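Illemdale : l'épisode qui a fini en défaut

17 mars 2021

Ilo, notre robot simulé à deux bras, a perdu le contrôle de sa base pendant un exercice de rangement. L'horizon s'est incliné et la commande n'a envoyé aucune alerte.
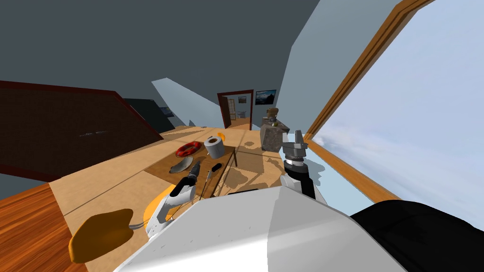 Le plus gênant est que les bras continuaient à recevoir des consignes. Clodagh Coughlan a relu le journal et elle a trouvé 3 demandes d'arrêt — toutes ignorées par le module Cavard, qui attendait encore la confirmation d'une pince.

Pour la caméra de poignet, le module ne voyait rien d'anormal. La pince avait un cadre en bois entre ses doigts, et le contrôle n'en demandait pas plus.
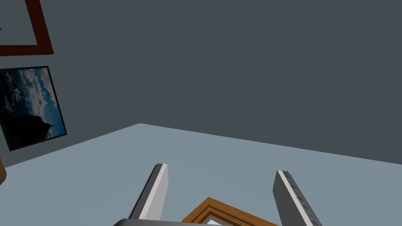

Ce que nous avons changé

L'arrêt ne dépend plus de la pince. Si l'inclinaison du corps dépasse 7 degrés, les deux bras se figent.
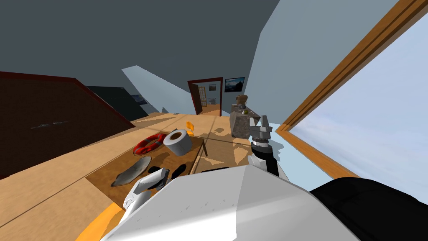

Ce seuil est peut-être trop prudent, nous le reverrons en septembre. Il reste aussi un défaut de contact entre les objets, que l'équipe Steinarsdóttir étudie depuis environ 5 semaines.

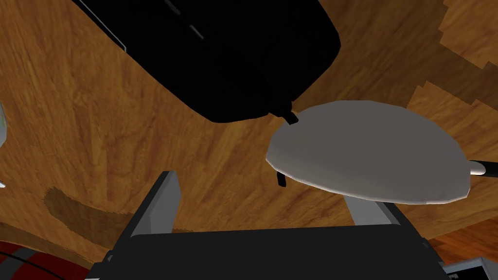 Sur un vrai robot, une telle panne aurait pu blesser quelqu'un. Merci de ne pas utiliser l'ancienne version du module, même pour un essai court.

3 commentaires · 5 partages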